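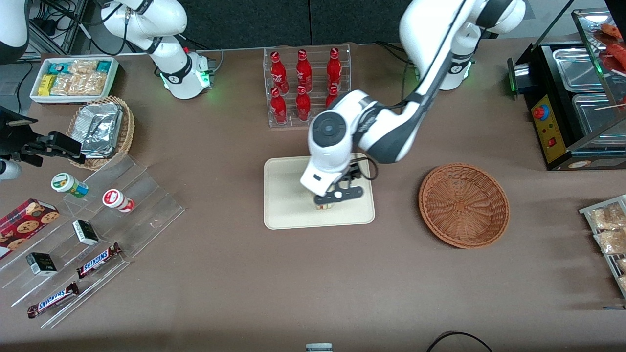 Figure 4. Left arm over the tray, gripper closed on a cup.

Print this page | E-mail this page

CLEARING A GRIP FAULT (CODE 942)
Vurnik two-arm counter station

Sooner or later you will hear the chime and find one arm stopped over the counter with something still in its fingers. Please don't be alarmed. Code 942 means the gripper asked for one opening width and measured another, and the controller would sooner wait for you than guess. Most of the time you can have the station going again before the next customer has made up their mind.

CAUTION: A green light at the base of an arm means the arm has power. It does not mean the arm is safe to touch. Keep hands, sleeves and apron strings away until step 2 is done.

1. Press Pause on the operator panel and let both arms settle. The second arm may be partway through a job of its own, so do look at both of them.

2. Turn the key to Service and take it out. Keep it in your pocket - not on the counter, please, where a helpful colleague might find it.

3. Support the item from underneath with one hand. With the other, press and hold the release button until the fingers let go. Cups can drop quite suddenly.

4. If the release button does nothing, stop there and call service. Prying the fingers apart bends the linkage, and a bent linkage will give you the same code every morning until it is replaced.

5. Wipe the inner faces of both fingers with a dry cloth. Check for sauce, crumbs and little scraps of film.

6. Put the key back, turn it to Run, and choose Retry Empty. The gripper should open and close once with nothing in it. Wait 20 seconds before you send an order.

Note: Soft, wrapped food brings up this code more than anything else. Cling film can fold over on itself at the end of a sandwich, and the extra thickness upsets the width reading. Set the sandwich in its basket with room for a finger on each side, and smooth down any loose film first.
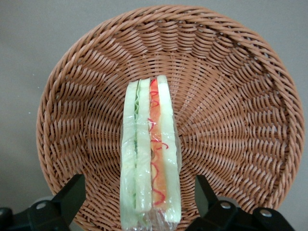
Figure 5. Wrapped sandwich in basket, one finger to each side.

If the code returns 2 times in one shift, leave the key out and write the fault in the station log. Krystyna Walczak on the Ferthorpe service desk will want to know which arm it was and what it was holding.

Section revised 02/04/2026

Print this page | E-mail this page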